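CANPORT DISASSEMBLY PRACTICE GROUP
Minutes of the meeting held 2024-05-11

Chair: Nélida Sosa
Minutes: Liesbeth Dierckx
Apologies: the Menness site representative

1. Minutes of the previous meeting
Approved with one correction. Under item 4, "shall be powered" should read "shall be unpowered."

2. Draft 3 of the Work Cell Practice Note
The Chair reported that comments on Draft 3 had been received from Curwood and Vincze. Menness had asked for more time and will send its comments in writing.

2.1 Condition of the computer before robot work begins
The group agreed that a tower shall be disconnected from building power and have its side panel removed before it enters the cell. It shall be laid on its side with the open face up. Vincze asked that removal of the CPU cooler be left to each site. Agreed, provided the site work sheet states whether the cooler is on or off.

2.2 Approach to parts inside the case
Section 5 of the draft requires a vertical approach wherever the gripper passes near sheet metal. Curwood considered this too strict for drive bays, where an angled approach may be the only one that reaches. After discussion the wording was changed to "vertical approach unless the site procedure describes another." The speed limit inside the case remains at 100 mm per second.

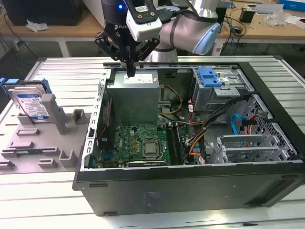 Figure 1. Two-finger gripper above the power supply of an open tower, finger tip pointing down.

2.3 Fixture plates
Liesbeth Dierckx presented the revised text. Each fixture plate shall be within reach of the arm without crossing the operator's side of the table. A part shall be placed only in the slot or holder assigned to it. Drives stay in their caddies until they have been logged. The question of marking slot names on the plates was deferred.

2.4 Cables
This section drew the most comment. Curwood's position was that no gripper should close on a wire bundle that is still attached at both ends. Vincze pointed out that moving a bundle aside is often needed to reach the drives, and that its own procedure allows this at reduced force. The group did not reach agreement. Both positions will be shown in Draft 4 as options A and B, and a decision will be taken in July.
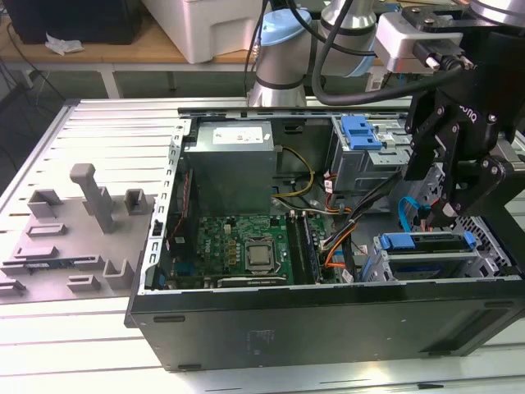
Figure 2. Gripper at the wiring over the drive bays; fixture plate at left.

2.5 Area around the cell
Loose paper and packing materials shall be kept off the work table while the arm is enabled. Side benches are outside the scope of the note. Curwood asked that its objection to this limit be recorded.

3. Incident reporting
The shared log now holds 139 entries. The Chair reminded sites that a stop caused by a snagged cable is to be entered even where no damage is found. Entries shall name the section of the practice note that applied.

4. Actions
Dierckx: issue Draft 4 with options A and B.
Vincze: supply its reduced-force procedure for circulation.
Curwood: propose wording on side benches.
Menness: written comments on Draft 3.

5. Next meeting
July, at Canport. The Chair will confirm the date.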